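Print this page | E-mail this article

3.2 The glove task

We picked gloves because everyone on the student team thought they'd be easy. They're small, they're cheap, and you don't need a motion capture room to work with them, just a table. The goal for the Willstead capstone was to get our arm, Bruseo, to fold knit gloves and put them in a bin, and before writing any planner code we wanted a good look at how people do it.
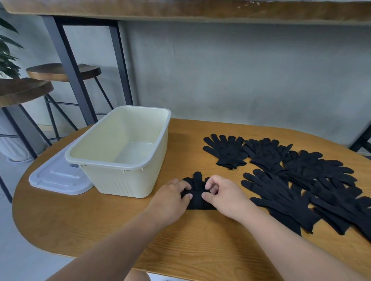

Karim Farah thought we should have started with towels, and told us so at the first design review: a towel has four corners and a glove has five fingers that all go their own way. I still like our choice, but he had a point – a lot of our April went into fingers.

So we split the job into three steps we could name and argue over. Flatten, fold, drop. Flattening was the one I'd left out of my first draft completely (I figured the gloves would just lie there and behave). Watch a person for a minute and you see how much pressing and smoothing goes on before any folding starts.

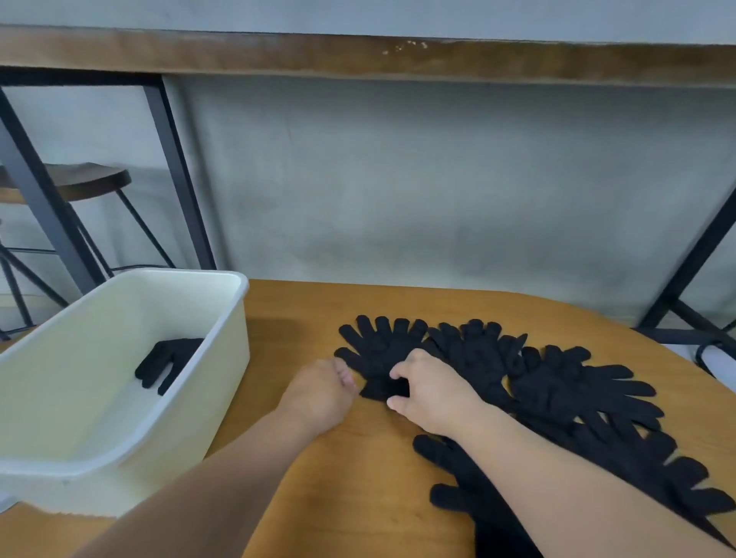 Figure 4. Flatten step: both hands on one glove, with other gloves overlapping to the right.

We cut the recordings into 1767 short clips and labeled each one with a step. Itziar Llorente and I did the labeling ourselves over 15 evenings, and we disagreed most about where flattening ends and folding begins. Our rule in the end was pretty simple: once part of the glove gets turned over another part, call it a fold.

Overlap gave us the other big headache. Black knit on black knit has hardly any edge to find, and our segmenter kept handing us one giant glove with 9 fingers.

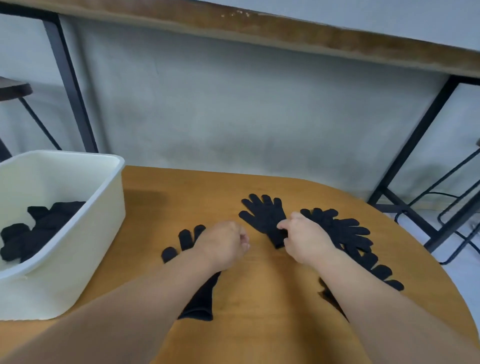
Figure 5. Gloves on the table and in the bin. The right hand grips one near its base.

For the fold itself we first tried the Oltmanns method, which wants a clean outline before it plans anything. That was hopeless with a pile. The Broren planner only needs two grasp points, so we switched to that and let the outline go. 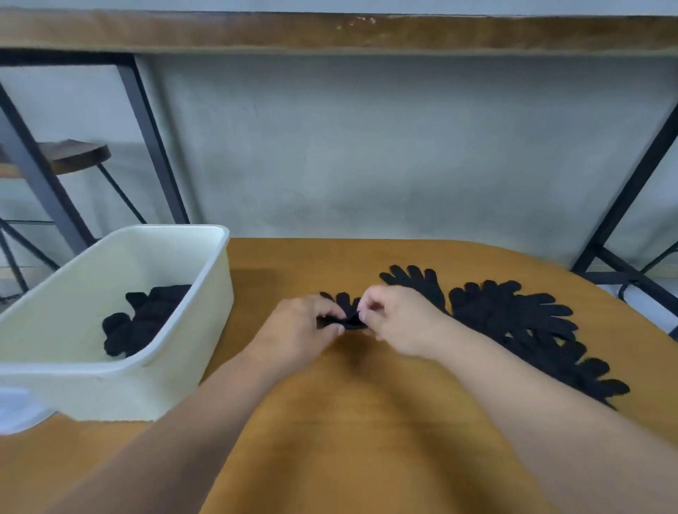 Picking those two points is where the labels finally paid off. We trained on the fold clips alone, held back every ninth clip for testing, and asked the model for one point per gripper. Section 3.3 goes through the grasp scoring, including the version where I mixed up left and right.

Contact the editors | Copyright the authors | Back to top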